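Início › Software › Privacidade e conformidade › **Geltotik**

# Geltotik — gestor de consentimento para servidores próprios

Referência: GTK-471
Licença: por domínio, renovação anual
Versão corrente: 7

O Geltotik regista, armazena e comprova as escolhas de privacidade dos visitantes de um sítio web. É instalado no servidor do cliente e não depende de uma rede de distribuição externa. Os registos ficam numa base de dados local, em tabelas separadas das da aplicação principal.

## Funcionamento

O módulo é carregado no cabeçalho da página, antes de qualquer outro script. Até existir uma decisão registada, os scripts classificados como não essenciais ficam bloqueados. A decisão é guardada com data, hora, versão do texto apresentado e um identificador aleatório. O endereço IP não é conservado.

A alteração do texto do aviso invalida as decisões anteriores só quando o administrador marca a revisão como substancial. As correções ortográficas e de formatação podem ser publicadas sem novo pedido.

## Características técnicas

| Parâmetro | Valor |
|---|---|
| Decisões por minuto (máximo) | 3000 |
| Scripts classificáveis por domínio | 400 |
| Idiomas do aviso incluídos | 7 |
| Formato de exportação | CSV, JSON |
| Bases de dados | PostgreSQL, MariaDB |
| Autenticação do painel | palavra-passe e segundo fator |

## Instalação

1. Descomprimir o pacote na raiz do domínio.
2. Criar a base de dados e indicar as credenciais no ficheiro de configuração.
3. Executar o assistente de classificação.
4. Rever manualmente os scripts que o assistente deixar sem categoria.

O assistente reconhece os scripts pelo endereço de origem. Os que são servidos a partir do próprio domínio — caso frequente em lojas em linha — têm de ser classificados à mão.

## Compatibilidade

Testado com o gestor de conteúdos Zosinov e com a plataforma de comércio Lestley. Na Lestley, a cache de páginas deve ser esvaziada depois de cada alteração do aviso.

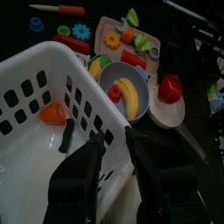
### Módulos e acessórios

**Tsegaye** — módulo de relatórios. Gera um resumo mensal das taxas de aceitação e recusa por categoria. Requer a versão corrente do Geltotik. Vendido em separado.

**Pacote de idiomas** — textos adicionais do aviso, em ficheiros editáveis. A revisão jurídica dos textos cabe ao cliente.

## Assistência

A licença inclui correções de segurança e resposta por correio eletrónico em dias úteis. A migração a partir de outro gestor é orçamentada caso a caso. Responsável técnico: Eifion Rosser.

Ficha atualizada em 6 de outubro de 2019.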